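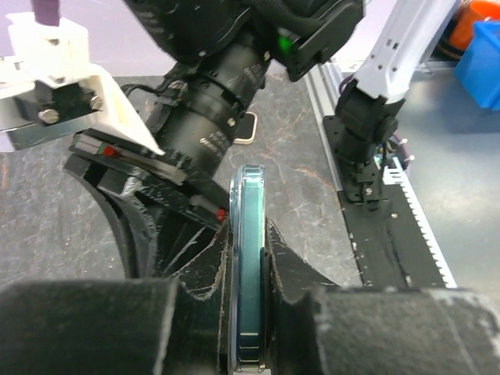

**tkennedy**
Is the Limitz open day worth driving out to Letness for if you don't work in robotics?

**garnet_s**
Depends on how long you can stand and watch a robot arm fail at something. I went in June and loved it, my brother-in-law was back at the car in half an hour.

**tkennedy**
Ha, ok. I'd be bringing my kid, she's into this stuff. Is it a real demo or a guy with slides?

**garnet_s**
Both! Diane Campbell does a short talk first (skip it if you're running late) and then you get to stand right up at the counter while the arms do pick and hand-over. They had foam on the fingers and it was pretty chewed up, which I liked — means they use the thing. I asked how many grasps a pair lasts and the answer was nearly 200 before they start swapping foam. Seemed low to me.

**normand.g**
It is low. We run silicone pads at Grurncombe and I can't remember when I last changed one. Foam is fine for a demo, but I wouldn't put it on anything that has to work all day.

**ksimon**
Disagree with Normand. Silicone grabs great until there's dust on it, then you're wiping pads all shift. For thin stuff held on its edge I'd take foam every time, it gives a little and the part sits in it. Foam's cheap anyway.

**normand.g**
Cheap until you count the guy changing it, Kornél.

**ksimon**
I AM the guy changing it. Takes two minutes.

**garnet_s**
Anyway!! Tanner, go for the afternoon run, 3 pm. The morning one was packed and the kids couldn't get near the rail. Also ask for Ren, she let my nephew jog one of the arms himself and he talked about it all the way home.

**tkennedy**
Sold. Any parking?

**garnet_s**
Gravel lot behind the building, fills up fast. There's a bakery two doors down that lets you park if you buy something — get the rye.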